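**Re: [blocks] sorting afternoon – what goes where**

Sewwandi Uddin wrote:

> Hi all, has anybody decided about the single blocks with color on one edge? I have 19 of them in a shoebox and no idea if they go with the Darnora set or get sanded. Also are we still using drawers or going over to bags?
>
> Sewwandi

Sewwandi, all –

quick one, I'm out the door at 4. Don't sand anything!! The strip is how we tell the old Darnora pieces from the plain ones. Hala sanded a handful in April and we still can't place them.

Drawers, yes. Bags split at the seams and then it's all over the closet floor again. I work at the white table, one block out at a time, drawers at the back where I can reach. Slow but I make fewer mistakes. Got to this one last night, plain light wood on the top and front, reddish pink strip along one edge, goes in your shoebox pile:
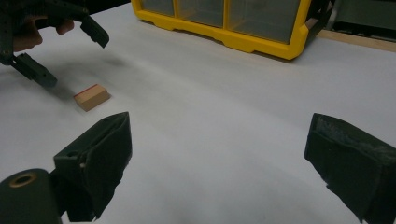

## What goes where

- Reddish pink strip: Darnora, keep together, do not mix wiht the Šimkus ones
- No strip, same size: plain tub
- Chipped or splintery: to Juraj, he has the fine paper and the patience
- Anything painted all over: leave out, Lesia wants to look first

Labels go on the drawer fronts, low down, pencil only. The last lot of marker would not come off.

Total on the old list is 400 and I don't believe it. Lesia's list has 500, so one of them is counting the Lavier box twice. Could somebody who isn't me check that box? It's on the shelf by the door, under the puzzles.

Sewwandi, bring the shoebox as is, don't sort it at home. If you find one more that makes 20 and I can close off that line on my sheet.

Need more small tubs too – mine are all full of pegs. Lids please, last time we got tubs and no lids.

More tonight if I get the chnace.

Rūta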